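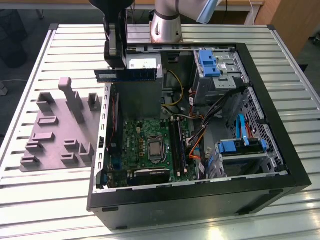
Trunis Repair Notes, Issue 217, page 2

Adding memory to an older desktop tower
4 min read

Most of the office towers that reach the Trunis bench are slow for a dull reason. They have too little memory for the software people now run on them. The processor is usually fine and so is the power supply. This month's bench item covers the upgrade we do more than any other, using an open Dell tower as the model.

Shut the computer down, unplug it, and hold the power button in for a few seconds. Lay the case on its side with the removable panel facing up and take the panel off. On this one the memory slots are the pair of long black ones beside the processor. Leave the cooler alone if your machine still has it on. You can reach the slots without taking it off in most cases, and if you do lift it you will have to clean off the old paste and put on new.

Before buying anything, look up the model in the manual and write down the type of memory it takes. Sticks from different generations have the notch in different places and will not go in. Fikri Chin at the Drunditz branch keeps a drawer of wrong ones that people have brought back, and he is happy to let you compare yours against them. 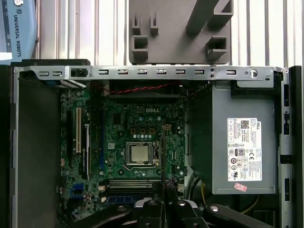

Inside the Dell, with the processor in its metal socket frame.

Touch bare metal on the chassis before you handle the new stick. Hold it by the ends and keep your fingers off the gold contacts. Open the clips on the slot and line up the notch. Press straight down on both ends until the clips close. It takes more force than people expect, and the board may flex a little. If one end sits higher than the other, take the stick out and start over.

Members who are fitting two sticks should buy them as a matched set. If you have only one, check the manual for which slot to fill first, as some boards will not start with it in the other.

Put the cables back where they were, close the panel, and start the machine. The first start can be slow while the board checks the new memory. If you get beeps and a blank screen, power off, unplug it, and reseat the stick.

A word on holders. Loose sticks left lying on a bench get scratched or swept onto the floor. An upright sleeve with a slot in the front keeps a stick on its edge where you can pick it up cleanly. Gray plastic is fine, but keep the opening wide enough that nothing rubs against the chips.
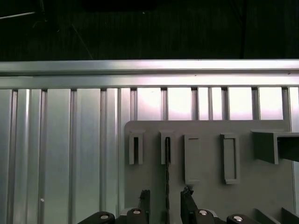
Bench hours in September

The Reinholz room is open until 9 p.m. all month. Bring the power cord with your tower, and back up your files before you come. There are 21 places on the sign-up sheet at the front desk.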